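# Making Fake Flowers Look Less Fake

Most advice on artificial stems comes from people selling them, so treat it with suspicion. Mine comes from fixing bad ones. 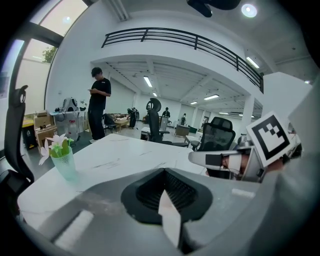 *Artificial pink-and-white flowers in a ribbed mint-green glass vase.*

## What you need

- Wire cutters (kitchen scissors will be ruined)
- A hair dryer with a low setting
- A soft paintbrush

## Steps

1. Pull the bunch apart. Stems arrive pressed flat, and no amount of "fluffing" in the vase will sort that out.
2. Warm each stem for 15 seconds on low, bend it, and hold it until it cools. Test one leaf first. Cheap plastic goes shiny and stays that way.
3. Cut the stems to different lengths. I know the label says not to. Bend wire too thick to cut.
4. Brush the dust out of the petals, working from the center.
5. Put in the tallest stem, then the rest. Stop at 6 if the neck is narrow.

## Things I wouldn't bother with

Scent sprays. Renu Dubey swears by them, but I tried one in May and it left sticky spots on the petals.

Clear resin sold as "fake water" is permanent, and it yellows. Plain water can rust the wire inside the stems, so I leave the vase dry.

Shaking the flowers in a bag of salt does lift some dust. You then spend 30 minutes getting the salt out.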